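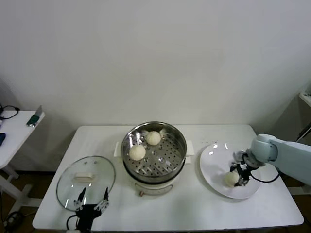 Small steamers, small kitchens

Steamed buns need very little kit. An electric steamer with a single basket will sit on any table near a socket, and two or three buns are plenty for breakfast.

At Mikness, a 40-seat café, the first batch goes on at six. Leave space between the buns – they swell – and put the lid down flat, glass side up, when you lift them out. Have a wide plate ready. A cold bun can go back in the basket the next morning.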